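Keeping Bedrooms Cool in Rented Flats
Project report, Housing and Environment module
Themba Steyn and Hinata Murakami

1. Aim

We wanted to find out which low-cost changes help tenants sleep in hot weather without altering the building. Our tutor, Morenike Wike, asked us to keep to things a tenant could do without the landlord's permission.

2. Method

We chose six flats in Grevport, all on the top floor and all facing south or west. Each tenant kept a diary through June, noting the bedroom temperature at bedtime and when they woke. They also wrote down when windows and curtains were opened or closed. The budget for each flat was 40 pounds.

3. Results

Closing the curtains before noon made the most difference. Five of the six tenants recorded a cooler room at bedtime on the days they did it. Fans did not lower the reading, but the tenants slept longer with them on. One diary had gaps in the second week and we left those nights out.

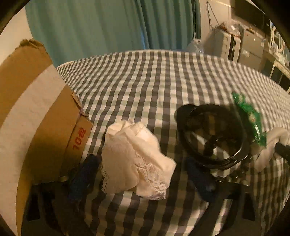
Bedding was the part we had planned least well. We asked only whether the tenant used a duvet, and the answers were too short to compare. A checked sheet and a white cloth with a lace edge may feel quite different to sleep under, depending on the fibre and the weave, and our form had no space for either. Gert Baloyi suggested adding a fabric question, and we would do this in a repeat study.

4. Limits

Six flats is a small sample. The thermometers were not checked against each other until week two.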